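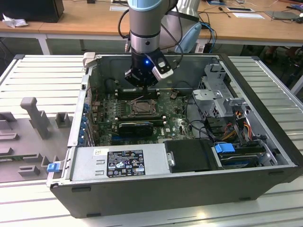 Memory, and how to seat it without swearing

Filed under: Workshop tips. Posted 05/12/2018

An old desktop tower is the friendliest computer to work on. Lay it on its side, take the panel off and everything faces you, like a suitcase packed by someone with strong views on cables.

Before you start:

Pull the mains lead out of the back. Switching off at the wall is not enough for me, as I have met the switches in my workshop.

Hold the power button in for a few seconds, then touch bare metal on the case.

Put the screws in an egg cup. I once spent 31 minutes looking for one that was stuck to my elbow.

Photograph the cables before you move any. You will be sure you can remember where the little coloured wires went. You won't. 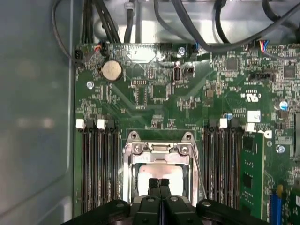 Dust comes next. A soft paintbrush does for the corners, and a can of air for the rest, in short bursts with the can upright. Leave the coin battery alone unless the clock keeps insisting it is October.

Now the memory. Check which type the board takes before you buy, and look up which slots to fill first if you only have 2 sticks. The people who number slots and the people who fit them have plainly never had lunch together.

Open the clips at the ends of the slot. Hold the stick by its edges, line up the notch, and press straight down on both ends until the clips close. It takes more push than seems polite. If it won't go, turn it round – the notch is off-centre and it has never once been wrong.
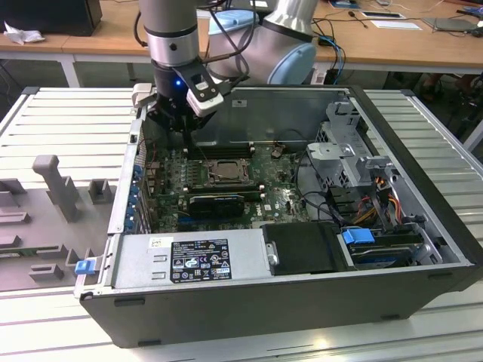
If the cooler has been off, wipe away the old paste and put on fresh before it goes back, a blob the size of a pea. Petits pois, if we are arguing. Never switch on without the cooler fitted, even "just to see".

Leave the side panel off for the first start. Putting it back on is what causes the fault.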